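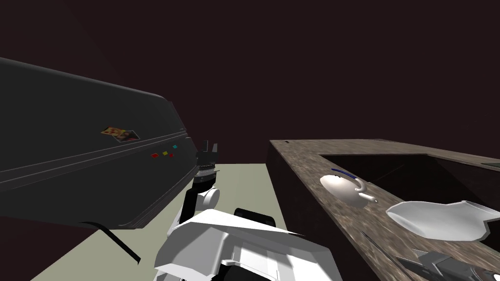 The big gray refrigerator, magnet and all.

Welcome to Brusa Kitchen School! We teach everyday home cooking to grown-ups who missed out on it the first time around, and to plenty of folks who already cook well enough but are tired of the same four dinners (we have all been there). Mariama Opoku started the school with one soup class, a borrowed stockpot and a sign-up sheet taped to a door on Ametepe Street, and she still teaches that soup every June.
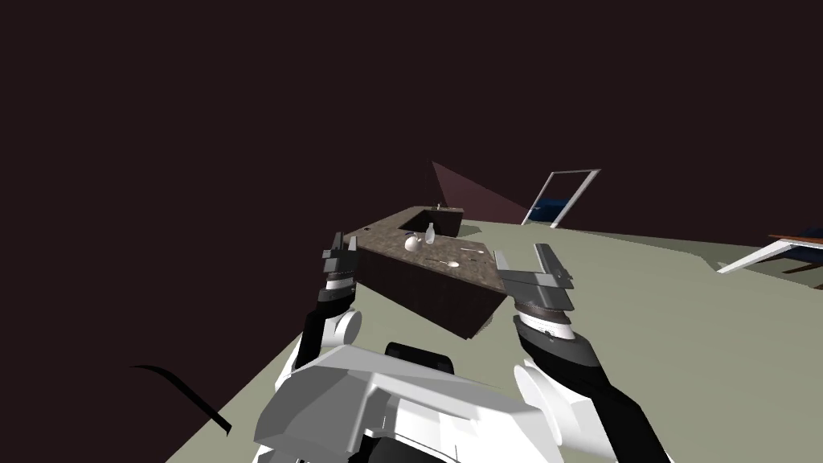

Page last updated: June

Classes are small, 12 people at most, and they run from 6 in the evening until the dishes are done. Yuto Ebihara joined us to teach rice, pickles and broths, and his dashi night fills up so fast that we now hold it twice a season. You don't need to bring a thing except an apron and a container for leftovers, and if you forget the container we'll find you a jar.

We keep a binder of recipes at the school, just over 100 of them by now, many handed to us by students on the backs of envelopes. Everyone who finishes a 3-week course gets to add one. The peanut stew on page 2 is the one people ask for most, and yes, you may copy it! 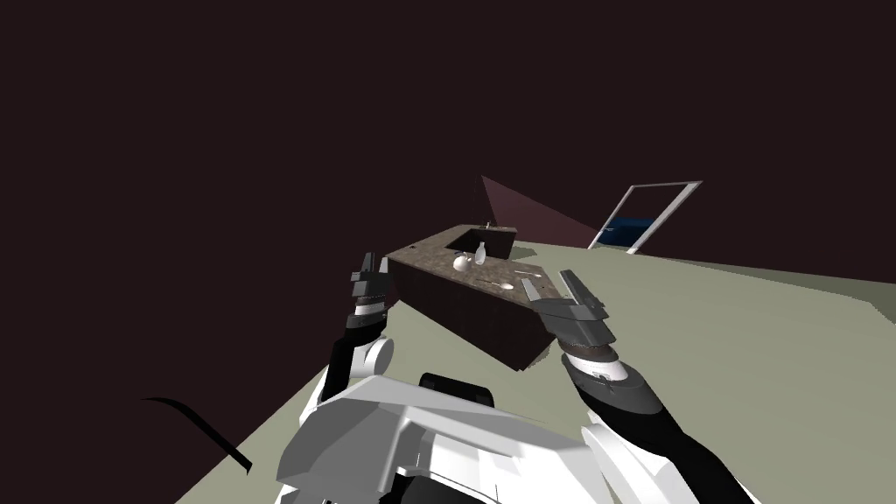 Vernora wrote to us after the bread course to say that her loaves still come out a little flat, but that her sons eat them before they cool, and could we please offer a second course on rye? We can, and we will, this fall. Write to us or call before noon to put your name on the list.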